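Test : le kit de téléopération Ruminell pour deux bras

Nous utilisons le kit Ruminell depuis deux mois pour enregistrer des démonstrations de tâches de cuisine. Il comprend une paire de poignées, un boîtier de synchronisation et le logiciel d'enregistrement Risby. Les bras ne sont pas fournis.

L'installation prend une demi-journée. La notice est claire pour le câblage, beaucoup moins pour le calibrage des pinces, qu'il a fallu refaire après chaque mise à jour. Les poignées sont légères et le retour d'effort suffit pour saisir une assiette ou une tasse. Au bout de 90 minutes, le poignet fatigue. Nous changeons d'opérateur avant.

En octobre, nous avons gardé quelque 800 épisodes. Risby découpe chaque prise automatiquement et permet de rejeter un essai raté d'une pression sur la pédale (en option chez Unton). L'annotation se fait au clavier, dans une liste de consignes courtes. Le transfert vers notre serveur reste lent : 20 minutes pour une matinée de travail.

Le point faible est la variété. Le logiciel ne propose rien pour tirer au sort la position des objets, et l'on finit par replacer toujours la tasse au même endroit. Nous avons écrit un petit script pour cela. Le kit Yeoh, essayé auparavant, le fait d'origine, mais ses poignées sont nettement moins précises.
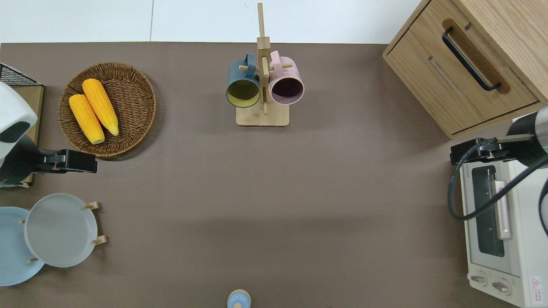 Le poste vu de dessus : le maïs dans son panier, l'arbre à tasses et le mini-four, avec les deux bras.

Points positifs : précision, découpage des épisodes, pédale.
Points négatifs : calibrage, transfert, pas de placement aléatoire.

Note : 4 sur 5. À conseiller aux équipes qui ont déjà leurs bras et quelqu'un pour écrire les scripts manquants.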